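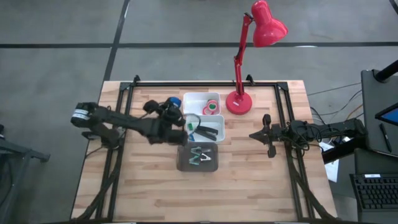

Mesa de listones de madera y lámpara roja de sobremesa.

Lector de tarjetas Clerkus para salas VIP

Stemis pone a disposición de aerolíneas y operadores aeroportuarios el lector Clerkus, destinado a identificar a los socios de programas de viajero frecuente. El equipo admite tarjetas físicas y códigos en el móvil, y conserva hasta 1.554 accesos sin conexión. Peso: 752 gramos. 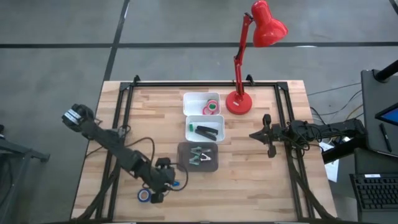 La instalación en mostrador no requiere obra y se completa con la base Fortin -- incluida en el suministro --, de 94 milímetros de ancho. La base se apoya sobre cualquier tablero liso, como el de listones claros de la fotografía, sin necesidad de perforarlo.

Referencia del recambio de base: Flastino 73. Pedidos y asistencia técnica: de lunes a viernes.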